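Home | Talks | Notes | Contact

Print | E-mail

Moving the Drostside site off its old page builder: speaker notes, Marion Sutherland

Slide 1. Wait for the latecomers. Say who I am. Skip the joke about plugins, it died in February.

Slide 2. What we inherited. Drostside had 155 pages, 86 of them last edited by someone who'd left. The home page carousel had nine panels. I have met one person who saw panel four, and he built it.

Slide 3. Why we didn't just buy another theme. We did, first. It was called Vuvetti and it looked gorgeous with the demo content in it – mountains, coffee, a woman laughing at a laptop. Then we put in the bin collection calendar. Pause here.

Slide 4. The audit. One spreadsheet, one row per page, and a column headed "Would anyone ring up if this vanished?" Mention the colour coding only if asked. Read out the three parking pages and let them notice that the fees disagree.

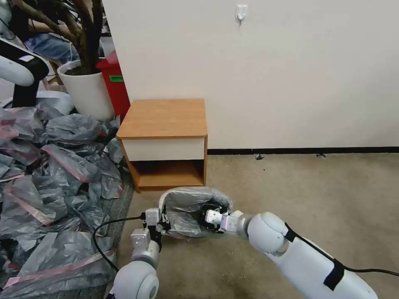

Margit Vincze objected that phone calls are a rotten measure, as the people who most need a page are often the ones who don't ring. She had a point, and we put 12 pages back. Own up to this cheerfully.

Slide 5. Redirects. Slow down. Every old address goes somewhere sensible, and the home page doesn't count as sensible. Show the Balico export with 99 broken links in it. Somebody will photograph this slide.

Slide 6. Training. Two short sessions beat the 80-page manual, which I wrote, and which is now propping up a monitor.

Slide 7. Questions. If it's about AI, look at the clock. Cosmin Preda has the handouts by the door.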